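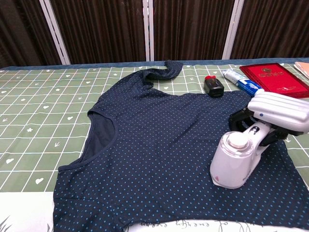

Natnael Habte has asked that the grip force be recorded before any further change is made to the fingers, and that the earlier figures be kept beside the new ones in this book. The request is accepted and will apply to every entry from now on.

Willommont shared workshop, bench two
Entry dated 13/02/2021
Work: gripper build, steamer holding

The ribbed white fingers are fitted to the black mounting parts and the gripper is set to close on the handle of the garment steamer. The polka dot T-shirt is the test garment for this stage. The Bademen controller is retained. The Shehu supply was returned to the shelf, as its connector does not match the present loom.

Finger opening at rest: 176 mm
Controller setting, closing: 369
Controller setting, holding: 847
Pause between close and lift: 25 seconds

The closing value was carried over from September and has not been reviewed. Members are asked not to alter it without an initialled note in the margin.

Points outstanding:

The handle is white and the grip is low. A higher position is to be tried, subject to clearance at the cap of the water tank.

Sleeves remain a difficulty. The present program, Tarkico, assumes a garment laid flat and makes no allowance for a twisted sleeve. Habte proposes a separate routine; a draft is awaited.

Cable route along the arm to be redrawn. The sketch on the previous page is withdrawn.

Spare fingers are in the second drawer, left-hand side.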